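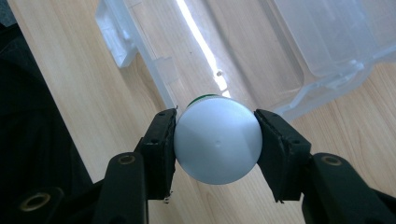 Treltusow Robotics Club — Methods Pages

Plorus (grasp labeling method)

Plorus is a method for teaching a robot arm to pick things up from demonstrations made with a hand-held gripper. Developed at Treltusow. First written up as a club note in February, revised twice after that. The name covers both the labeling scheme and the small policy trained on it — older pages call the second part Pant, same thing.

Background

Earlier work here used teleoperation. Slow, and the operators got tired. With a hand-held tool a person does the task at normal speed and the camera on the tool records what the fingers are doing. No arm needed until testing. The catch is knowing which parts of a recording matter. Most of it is travel.

Method

Each recording is cut into four phases: open, approach, closed, release. The cut points come from finger width alone. Earlier versions also used a contact guess from the image, but it failed on pale objects with few markings (white bottles were the worst, end-on especially, where the base is a plain disc and there is almost nothing to track). Dropped in the second revision.

Open-finger stretches over bare table are kept. Older pipelines threw them out as dead time. Plorus uses them as negatives, so the policy learns what "nothing to grasp" looks like, wood grain and glare included.

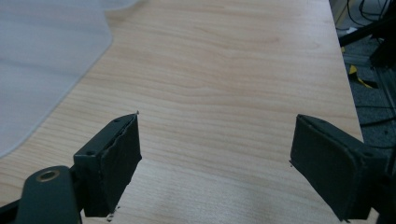

Fingers open over the tabletop, nothing held.

Clear and frosted plastic stays in the scene on purpose. It confuses depth estimates, and a policy that has never seen it tends to reach for the edges.

Results

The main test set has 332 recordings. Trained with the negatives, the policy made 9 false closes on the test arm. Without them, 31. Same seed, same objects, same arm. Grasp success hardly moved between the two, so the gain is nearly all in not closing on air. The numbers are from one lab and one table, no outside group has repeated them yet.

Limitations

Worn finger pads shift the width reading, and the phase cuts drift with it. Current advice is to re-zero before every session. Soft objects are still bad — the width keeps changing after contact and the closed phase gets split in too. A fix using width velocity is listed as planned. Floor-level picking not tested.

See also the Sarnex page for the data format, which Plorus uses unchanged apart from the phase column.

9 comments · 31 shares

Related pages
Sarnex (recording format)
Finger width calibration
Negative examples in grasp learning
Pant (old name, redirects)
Transparent objects, open problems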